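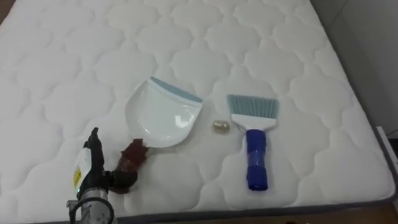 L'entretien du matelas, dans cette maison, c'est mon rayon, et j'ai fini par en faire une section à part dans le guide du gîte, parce que ça revient à chaque changement de locataires. Un matelas matelassé, c'est très confortable, mais les miettes adorent les creux ! Pour ce travail, je prends toujours le même petit attirail : la pelle blanche au manche entouré de ruban rouge foncé et la balayette au manche bleu. La bande bleu clair au bord de la pelle se plaque bien contre le tissu, et c'est elle qui compte le plus.

4. Nettoyage à sec du matelas (chambres Alcaraz et Nidenbridge)

Comptez 40 minutes par chambre la première fois, moins ensuite. Je fais ça le matin vers dix heures, quand la lumière arrive de côté et montre les moindres poussières.

Étape 1. Retirez les draps et l'alèse en les roulant vers l'intérieur, du côté tête vers le côté pieds. Si vous tirez d'un coup, tout ce qu'il y avait dedans repart sur le lit (je l'ai fait des années, j'en sais quelque chose).

Étape 2. Ouvrez la fenêtre et laissez respirer le matelas le temps de lancer la machine.

Étape 3. Ramassez à la main ce qui est assez gros pour être attrapé : perles, boutons, gélules, boucles d'oreilles. Posez tout dans la coupelle de l'entrée. On ne jette rien avant d'avoir regardé de près.

Étape 4. Brossez en suivant les coutures, qui partent en diagonale. Allez d'un creux au suivant, à petits coups, sans appuyer. Moi je commence par le coin le plus éloigné de la porte et je reviens vers moi.

Étape 5. Posez la pelle bien à plat, l'ouverture face à la balayette, et poussez les miettes dedans. Gardez une main sur le manche, sinon elle bascule sur les bosses et il faut tout recommencer.

Étape 6. Finissez par la bordure gris foncé, sur tout le tour. La poussière claire s'y voit tout de suite, c'est presque satisfaisant.

Étape 7. Videz la pelle dans la poubelle de la cuisine — surtout pas par la fenêtre, il y a la terrasse en dessous.

Remarque. La pelle et la balayette du lit ne servent qu'au lit. Pour le sol, il y a le balai du placard. Encarnación Arroyo, qui prend le relais quand je suis à Dromport, les range dans le tiroir du bas de la commode, et c'est là qu'il faut les remettre.

Attention. Pas d'eau ni de mousse nettoyante dans les piqûres, le rembourrage met un temps fou à sécher. Pour une tache, un chiffon à peine humide, on tamponne, on laisse la chambre ouverte jusqu'au soir.

Attention encore. Ne retournez pas le matelas sans aide. Il faut être 2, un de chaque côté, et on décroche d'abord la lampe de chevet. Le remplacer m'a déjà coûté plus de 175 euros, livraison depuis Gikthorpe non comprise, alors on y va doucement.

Étape 8. Remettez l'alèse propre, les élastiques bien sous les coins, puis passez à la section 5 pour les draps et les taies. En octobre, ajoutez la couverture qui est en haut de l'armoire.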